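家庭生活論A 講義資料 第7回
家事はどこまで家の外に出せるか 共同の台所、共同の洗濯場、配達される食事

この資料の使い方

前回配布した資料(第6回「住居と私生活」)の続きである。授業では1節から4節までを扱い、5節と6節は各自で読んでおくこと。7節の課題は第9回の授業開始時に提出する。資料中の「事例」は、すべて参考文献欄に挙げた読本『借りた台所』所収のものによる。読本は図書室のカウンターで借りられるが、部数が限られるため、必要な章だけ複写して返却してほしい。

1. 前回の確認

前回は、住居が「仕事の場」と「休息の場」に分かれていく過程を見た。農家や商家では、寝起きする建物と働く建物が同じであるか、隣り合っていた。家の中には家族以外の人間も出入りしており、食事をとる人数も季節によって変わった。勤め人の世帯が増えると、稼ぐための仕事は家の外に移り、家に残ったのは炊事、洗濯、掃除、育児、看病などである。これらの仕事はそれ以前からあったが、収入を生む仕事と同じ場所で行われていたあいだは、とくに区別して呼ばれることが少なかった。

「家事」という語がひとまとまりの仕事を指すものとして使われるようになるのは、この分離の後である。ここで注意しておきたい点が二つある。

一つ目は、分離の時期や速さが地域と階層によって大きく違うことである。都市の勤め人世帯に当てはまる説明を、そのまま農村や職人の世帯に当てはめることはできない。

二つ目は、家に残った仕事の中身が固定されていたわけではないことである。パンを焼く、糸を紡ぐ、石けんを作る、着物を仕立てるといった仕事は、かつては家の中で行われ、後に家の外に出ていった。反対に、洗濯のように一度家の外に出かかって、機械の普及とともに家の中へ戻ってきたものもある。今回の授業の主題は、この出入りである。

2. 「外に出す」という言葉の整理

家事を外に出すことを、ここでは「外部化」と呼ぶ。新聞や雑誌では「アウトソーシング」「家事代行」「時短」など、さまざまな語が使われているが、指している事柄は一様でない。授業では次の四つに分けて考える。

(a) 商品による置き換え
家で作っていたものを、でき上がったものとして買う。パン、既製服、缶詰、冷凍食品などがこれにあたる。作る工程は工場に移り、家には選ぶ、運ぶ、保存する、片づけるという工程が残る。

(b) 人を雇う
作業は家の中で行われるが、行う人が家族以外になる。住み込みの使用人、通いの家政婦、現在の家事代行がこれにあたる。場所は動かず、担い手が動く。

(c) 共同化
何世帯かが集まり、設備と人手を共有する。共同の台所、共同の食堂、共同の洗濯場がこれにあたる。場所も担い手も動くが、商品として売買されるとは限らない。

(d) 公的な供給
学校給食、保育所、配食など、自治体や学校が担うもの。費用の一部または全部が税や保険から出る。

この四つは実際には重なり合っている。たとえば共同の食堂であっても、調理を雇われた人が行い、利用者が一食ごとに代金を払うのであれば、(c)と(b)と(a)が混ざった形になる。分類は事例を読むための道具として使い、どれか一つに押し込めることを目的にしないこと。

もう一つ、外部化を考えるときに役に立つのが、仕事を工程に分けて見ることである。炊事を例にとると、献立を決める、材料を調達する、下ごしらえをする、加熱する、盛りつける、出す、下げる、洗う、しまう、残り物を管理する、ごみを出す、という工程がある。総菜を買ってきた日の夕食では、下ごしらえと加熱はほぼ消えるが、献立を決める工程と、容器を洗って捨てる工程は残る。容器の分だけ、ごみの工程はかえって増えることもある。

授業中に各自の前日の夕食について工程表を書いてもらう。書式は自由である。家族と住んでいる人は、どの工程を誰が行ったかも書き添えること。わからない工程があれば「不明」と書く。不明の欄がどこに集まるかも、後で話し合いの材料にする。
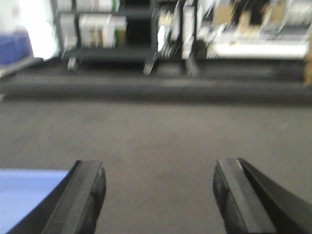 図1 床の上に向けられた、左右一対の黒いグリッパの指先

工程に分けると、外に出しやすい工程と出しにくい工程の違いが見えてくる。出しやすいのは、まとめて行っても結果があまり変わらない工程である。大量の布を洗う、大量の芋の皮をむく、といった作業は、まとめるほど一単位あたりの手間が減る。出しにくいのは、その家の事情を知らなければできない工程である。子どもが昨日から咳をしているので辛いものを避ける、来客があるので一人分増やす、冷蔵庫の隅の豆腐を先に使う。こうした判断は、事情を知っている人のところに残る。

読本の第2章では、この残る部分を「段取り」と呼んでいる。段取りには決まった時間も場所もなく、通勤中や入浴中にも行われるため、生活時間調査の票に現れにくい。調査票に現れないものをどう扱うかは、5節で改めて触れる。

3. 事例1 Borskaの共同洗濯場

最初の事例は、Borskaという中規模の工業都市に建てられた共同洗濯場である。Borskaは川沿いの町で、織物の仕上げ工場が町の収入の大半を支えていた。工場で働く女性が多く、洗濯は休みの日に集中した。狭い住居で湯を沸かし、部屋の中に干すため、冬には壁に黴が生えたという記録が残っている。

洗濯場は工場の余熱を使って湯を供給する施設として計画された。利用者は時間枠を予約し、洗い場と脱水の機械と乾燥室を順に使う。料金は時間単位で、布の量によらない。石けんは持ち込みである。

開設後しばらくの利用状況について、読本の第4章は次の三点を挙げている。

利用は夕方の枠に集中した。朝と昼の枠は空いており、工場の交替勤務の人がわずかに使う程度であった。運営側は昼の料金を下げたが、あまり効果がなかった。昼に使える人は家にも時間があり、そもそも洗濯場を必要としていなかったからだと章の著者は推測している。

乾燥室の順番をめぐる揉めごとが多かった。洗い場は時間で区切れるが、乾く時間は布の厚さや天気で変わる。前の人の布が乾かないまま時間が来たときにどうするかが、規則に書かれていなかった。後に、乾いていない布は籠に移してよいという規則が加えられたが、他人の下着に触れることへの抵抗が強く、規則があっても使われなかった。

利用をやめた世帯の理由で多かったのは、料金でも距離でもなく、見られることであった。継ぎのあたった敷布や、しみの残った肌着を近所の人に見られるのがいやだという回答が目立つ。

三点目は、前回扱った「私生活」の範囲の問題とつながっている。洗濯物は、その家の人数、年齢、健康、収入をかなり正確に伝える。家の外で洗うということは、その情報を外に出すということでもある。この点は、業者に袋ごと預ける方式では弱まる。袋を開けるのが見知らぬ人であれば気にならない、という人が多いためである。

実際、Borskaではその後、Tisentという洗濯業者が集配の事業を始め、共同洗濯場の利用者の一部がそちらに移った。Tisentの方式では、名札のついた袋を戸口に出しておくと、洗ってたたんだものが数日後に戻ってくる。料金は共同洗濯場より高かった。2節の分類でいえば、(c)から(a)に近いところへの移動である。

ここで確認しておきたいのは、共同洗濯場からTisentへの移動によって、どの工程が家から消え、どの工程が新たに生まれたかである。洗う、絞る、干す、たたむ、は消えた。新たに生まれたのは、袋に入れる前に品物を数えて書き留める、戻ってきたものを照合する、足りないものについて問い合わせる、という工程である。読本には、戻ってこない靴下についての問い合わせの手紙がいくつか引用されている。いずれも長い手紙で、書くのに相当の時間がかかったと思われる。 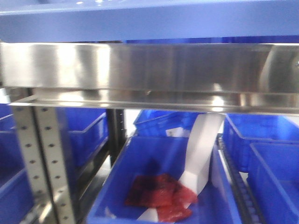 照合や問い合わせの工程は、たいてい、それまで洗濯をしていた人が引き継いだ。手を動かす仕事が減って、管理する仕事が増えた形である。これを負担の軽減と見るか、負担の種類の変化と見るかは、読む人によって意見が分かれる。課題の設問2はこの点に関わるので、手紙の引用部分は必ず読んでおくこと。

補足として、共同洗濯場の建物そのものについて触れておく。設計図を見ると、洗い場の隣に子どもを待たせておくための小部屋がある。計画の段階では遊具を置く予定であったが、予算の都合で長椅子だけになった。利用者への聞き取りでは、この小部屋についての評価が意外に高い。洗濯の間に子どもが同じ年頃の子どもと過ごせること、親どうしが話せることが理由である。洗濯場を閉じる話が出たとき、残してほしいという要望の中に、洗濯そのものより小部屋を挙げたものがあった。

施設の目的として書かれていることと、利用者がそこで得ていたものは、一致しないことがある。共同化の事例を読むときには、設備の一覧だけで判断せず、人がそこで何をして過ごしたかの記述を探すようにする。

4. 事例2 Wodovの共同台所つき集合住宅

二つ目の事例は、Wodovと名づけられた集合住宅である。各戸には湯を沸かす程度の設備だけを置き、食事は一階の共同台所で作って、食堂で食べるか、各戸に運ぶ。調理は雇われた料理人と、当番の居住者が行った。

入居者は勤め人の夫婦と単身者が中心で、小さな子どものいる世帯は少なかった。募集の案内には「夕方の一時間を取り戻す住まい」という文句がある。この文句の主語が誰であるかを考えてほしい。案内の挿絵では、帰宅した夫婦が二人とも椅子に座って本を読んでいる。同じ時期の一般の住宅広告では、台所に立つ妻と居間の夫が描かれることが多かったので、違いは目につく。

Wodovの運営については、居住者会の議事録が残っている。議題として繰り返し現れるのは次の事柄である。

食事の時刻
夕食は当初、午後6時半に一斉に出された。残業のある人から遅らせてほしいという要望があり、子どものいる世帯からは早めてほしいという要望があった。二回に分けて出す案が採用されたが、料理人の勤務が延びるため、その分の費用を誰が負担するかで議論が続いた。

献立
週ごとの献立は料理人が案を作り、居住者会で承認した。承認の場で個別の好みが次々に出され、会議が長引いた。後に、承認を省いて料理人に任せる方式に改められた。議事録には、改めた後のほうが苦情が少ないと書かれている。

食器の所有
共同の食器を使うか、各戸のものを持ち込むかで意見が割れた。部屋に運んだ食器が返ってこないという問題があり、深皿が足りなくなった時期がある。

当番の免除
病気、出産、試験、親の介護など、当番を免除する理由をどこまで認めるか。免除の理由を会議で説明しなければならないことへの反発もあった。

来客
居住者が客を招く場合の料金と予約の締切。

一般の家庭でも、食事の時刻や献立をめぐるやりとりはある。ただし、多くの場合、議事録には残らない。誰かが黙って合わせることで済んでいることが多いためである。共同化すると、この合わせる作業が会議の議題になり、文字になる。Wodovの議事録が家族の研究者にもよく読まれるのは、普段は記録されない調整が記録されているからである。

議事録を読むときには、発言者の偏りにも注意する。議事録は発言した人の記録であり、発言しなかった人、会議に出なかった人の考えは別の資料で補う必要がある。料理人の側の記録は少なく、給与の帳簿と、退職時の短い手紙が一通あるだけである。手紙には、休憩をとる部屋がなかったことが書かれている。居住者の夕方の一時間がどこから来たのかを考えるうえで、この手紙は欠かせない。

ここから先は、2節の分類の(b)について前回までに述べたことと重なる。家事を外部化すると、その仕事を引き受ける人がどこかにいる。引き受ける人の労働時間、賃金、住まい、そしてその人自身の家事が誰によって担われているかまでを視野に入れないと、外部化の評価は半分しかできない。
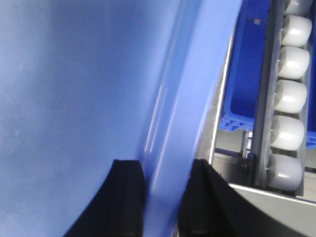

図2 青いプラスチックの丸みを帯びた縁。ごく近い距離から見たもの

Wodovの共同台所は、開設から何年か経つと利用が減りはじめた。各戸に小型の調理器を持ち込む人が増えたためである。当初の規約では持ち込みを禁じていたが、守られなくなり、後に黙認された。理由としては、機器が安くなったこと、居住者の年齢が上がって子どもが生まれた世帯が増えたこと、料理人の交代で味が変わったことが挙げられている。どれが主な理由であったかは、残された資料からは決められない。

最後には食堂だけが残り、行事の際に使われる部屋になった。共同台所の設備の一部は売却され、一部は各戸の改装に転用された。

この経過をもって共同化は失敗であったとする議論がある。一方で、居住者が若く、子どものいない時期に必要とされた仕組みが、必要の変化に応じて役目を終えたと見る議論もある。後者の立場では、続いた長さよりも、その期間に居住者がどのような生活を送れたかが問題になる。授業では両方の立場から短い文を読み比べる。

5. 数える資料と数えにくいもの

家事を研究するときによく使われるのが、生活時間の調査である。一日を短い区間に分け、それぞれの時間に何をしていたかを書いてもらう。調査の長所は、本人の印象に頼らず、ある程度比較できる数字が得られることである。短所は、同時に二つ以上のことをしている時間と、考えているだけの時間が落ちやすいことである。

読本の第6章は、Borskaのある地区で行われた日誌調査を紹介している。配った日誌は100部、戻ってきたものは86部であった。回収の割合としては高いほうである。ただし、戻らなかった日誌がどの世帯のものかについて、調査者は簡単な注をつけている。乳児のいる世帯と、夜勤のある世帯に偏っていたという。つまり、最も忙しい世帯ほど日誌を書く時間がなく、集計から抜けている可能性がある。集計表の平均だけを引用すると、この点が見えなくなる。

同じ章には、日誌の余白に書き込まれた文が収められている。「煮ている間に子の宿題を見た。どちらに書けばよいか」「寝てから明日の弁当のことを考えた。これは睡眠か」といったものである。調査者はこれらを集計から外したが、付録として残した。現在では、集計表よりも付録のほうが引用されることが多い。

資料を使うときの注意をまとめておく。

区分の定義を確かめる。「家事」に買い物や育児が含まれるかどうかは調査によって違う。別々の調査の数字を並べるときは、定義が同じであることを先に確認する。

誰が答えたかを確かめる。世帯の代表者が全員の分を答える方式と、本人がそれぞれ答える方式では結果が変わる。代表者が答える方式では、自分以外の人の家事が少なめに書かれやすいとされるが、逆の例もある。

いつの調査かを確かめる。季節によって家事の量は変わる。11月に行われた調査には暖房の手入れや冬物の出し入れが入りやすく、夏の調査には入りにくい。

書かれていないものを考える。日誌の区分にない仕事、答える人が仕事と思っていない仕事は現れない。余白、欄外、自由記述欄があれば必ず見る。

6. 道具と家事の時間

外部化と並んで、家事の時間を変えるものとしてよく挙げられるのが道具である。洗濯機、掃除機、冷蔵庫、炊飯器、食器洗い機など、それぞれの普及が家事の時間を減らしたと言われる。ところが、調査を長い期間にわたって並べると、家事全体の時間は道具の普及から期待されるほどには減っていないことが多い。

その理由としては、いくつかの説明がある。

基準が上がったという説明。洗濯が楽になると、着替える回数が増え、敷布を替える間隔が短くなる。一回あたりの手間は減っても、回数が増えるので合計はあまり変わらない。

外に出ていた仕事が戻ったという説明。家庭用の洗濯機が普及すると、洗濯屋に出していたものを家で洗うようになる。Tisentも、家庭用の機械が広まるにつれて集配の事業を縮小し、病院や宿泊施設の布類に移っていった。

手伝う人が減ったという説明。道具が入ると、それまで使用人や年長の子どもと分けていた仕事を、一人で行うようになる。合計の時間は減っても、その一人の時間は減らない。

別の仕事に置き換わったという説明。炊事や洗濯に使っていた時間が、子どもの送り迎えや学習の世話、手続きや連絡に移った。

これらの説明は互いに排除し合うものではない。どの地域の、どの階層の、どの時期について述べているのかによって、当てはまる程度が違う。読むときには、著者がどの範囲について述べているかを欄外に書き込みながら進めるとよい。 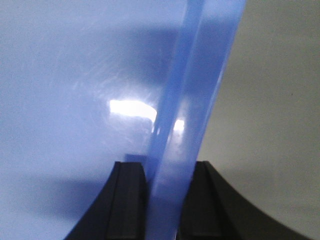
基準が上がったという説明については、用語の使い方に注意がいる。「基準」といっても、衛生の知識に基づくものと、近所や親類の目に基づくものと、広告によって作られたものがある。たとえば敷布を替える間隔について、医学的な根拠のある範囲と、家政書が勧める範囲は一致しない。古い家政書を読むと、版が改まるごとに勧める間隔が短くなっている例がある。その間に新しい衛生上の知見があったかどうかは、別に調べなければわからない。

道具の手入れそのものが家事である点も見落とされやすい。掃除機の紙袋を替える、洗濯機の糸くずを取る、冷蔵庫の霜を落とす、故障したときに修理の人を呼んで在宅する。修理の人を待つ時間は、生活時間の調査では「休息」や「その他」に入れられていることがある。前回の授業の感想に、待つ時間は家事かという質問があったが、この資料の範囲では、誰かが家にいなければならないという制約を負っている以上、少なくとも拘束された時間として扱うのがよいと考える。異論があれば課題の中で論じてほしい。

Sheikh通りの聞き取り

読本の第8章は、Borskaの旧市街にあるSheikh通りの住民への聞き取りをまとめたものである。ここでは道具の貸し借りに話が及んでいる。長い梯子、大鍋、保存食づくりの瓶、ミシンなど、年に数回しか使わないものを通りの中で回していた。誰の家に何があるかは皆が知っており、借りるときには作ったものを少し添えて返した。

貸し借りは、住民の入れ替わりが進むと減った。知らない人に貸すのが不安であること、壊したときの弁償が面倒であること、安く買えるようになったことが理由として語られている。聞き取りの相手の一人は、自分の家に大鍋が二つあるのは、返す前に持ち主が引っ越したからだと述べている。

この章は共同化の章と合わせて読むとよい。Wodovの共同台所には規約と会議があったが、Sheikh通りの貸し借りには規約も会議もなかった。規約のない共有は手続きが軽い。その代わり、通りの付き合いに入っていない人は利用できない。新しく来た人、言葉の違う人、近所と折り合いの悪い人が、どのように大鍋を手に入れていたのかについて、聞き取りは何も伝えていない。

7. 課題

次の三つの設問から一つを選び、1500字程度で書くこと。手書きでも印刷でもよい。表紙は不要で、一枚目の上に学籍番号と氏名を書く。

設問1
自分の世帯、またはよく知っている世帯で、現在外部化されている家事を一つ取り上げ、工程に分けて、どの工程が外に出てどの工程が家に残っているかを述べなさい。2節の四つの分類のうちどれにあたるか、複数にまたがる場合はその理由も書くこと。他の世帯を取り上げるときは、個人が特定されないように書く。

設問2
読本第4章の、Tisentに宛てた問い合わせの手紙を読み、洗濯の外部化によって生じた管理の仕事について論じなさい。手紙の引用は必要な部分にとどめ、頁を示すこと。

設問3
Wodovの共同台所が使われなくなった経過について、失敗と見る立場と、役目を終えたと見る立場のどちらかに立って論じなさい。反対の立場から予想される批判に、少なくとも一つは答えること。

評価は、資料に基づいて述べているか、自分の意見と資料の内容が区別されているかを中心に行う。結論がどちらであるかは評価に影響しない。外部の資料を使う場合は、題名と入手先を末尾に書くこと。

8. 用語の確認

外部化 家事の工程の一部または全部を、世帯の外の人、商品、施設に移すこと。

段取り 実際の作業に先立つ、または作業の合間に行われる、計画、記憶、調整、確認の仕事。この授業では家事に含める。

共同化 複数の世帯が設備や人手を共有して家事を行うこと。所有の形は問わない。

生活時間調査 一日の行動を時間の区間ごとに記録してもらう調査。日誌方式と聞き取り方式がある。

拘束時間 作業をしていなくても、その場所を離れられない時間。

9. 読むもの

『借りた台所 家事の共同化に関する読本』第2章、第4章、第6章、第8章。第5章はWodovの議事録の抄録で、設問3を選ぶ人は必ず読むこと。

第6回の配布資料のうち、「戸口と窓」の節。洗濯物が人目に触れることについて述べた箇所がある。

古い家政書については、図書室の閉架に何冊かある。版の違うものを並べて見たい場合は、事前にカウンターへ申し込む。著作権の切れたものは電子版で読めることも多いが、電子版では図版や広告の頁が省かれている場合があるので、広告を見たい人は紙の本にあたること。

次回の予告

第8回は食卓を扱う。家族が揃って食べるという習慣がいつごろ、どのような世帯で始まったかを見る。準備として、自宅または下宿で使っている食卓の大きさを測り、誰がどこに座るかを図に描いて持ってくること。一人で食べている人は、食べる場所と、食卓の上に置いたままになっている物を描く。

前回の提出物のうち、氏名のないものが教卓の上の封筒に入っている。心当たりのある人は授業の前後に確認してください。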